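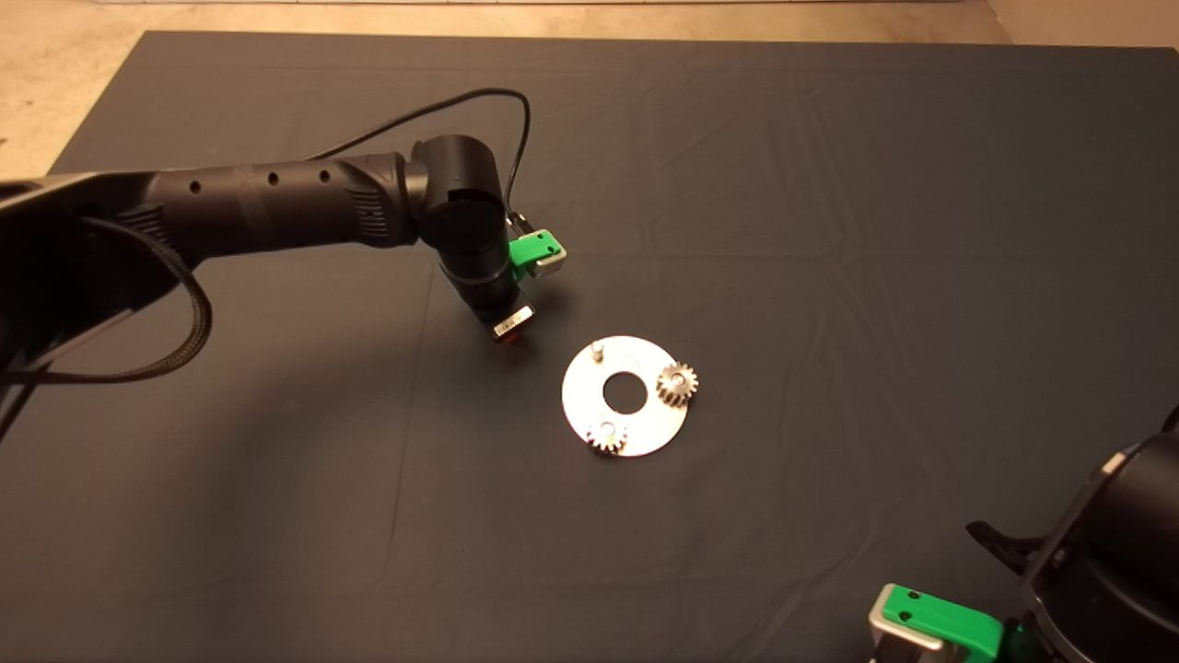
**Gear train, Curdale unit. Bench notes, December, started 14:10**

Third go at the Curdale sheet, and I still don't believe step order matters as much as Ynyr Parry says it does. His case is that the flat metal ring has to be dealt with before any of the small parts. I laid everything out on the dark cloth and read the Strebel instructions twice. They say nothing of the kind.

The white hub is the bit I trust least. The supplier (Favitov) claims the part holds its shape for 3,000 hours. Tested by whom, and under what load? Our last one from them had play in it at 272.

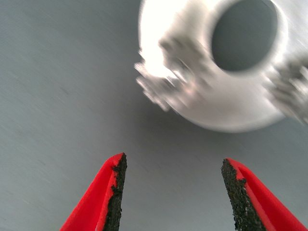
*Page last changed: December, 16:45*

Ynyr wants the bore measured again. Fine, but with the good gauge this time, as the old one reads differently depending on who holds it.

On the white disc: the fastener sits close to the rim, and I'd like to know who chose that. Kelau's drawing gives no reason. The small spur gear is plain metal and I have no quarrel with it, fifteen teeth as ordered.
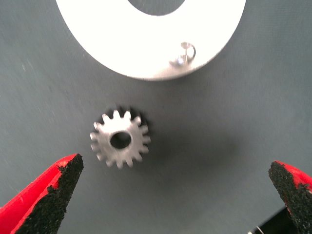
What I do quarrel with is putting metal teeth against that white hub and calling it quiet running. Kelau quote 1,000 hours without grease. I'll believe that when I have heard it.

To do:

- bore, good gauge, both ends
- ask Kelau about the fastener position
- find bag 19, which is on the list and not in the drawer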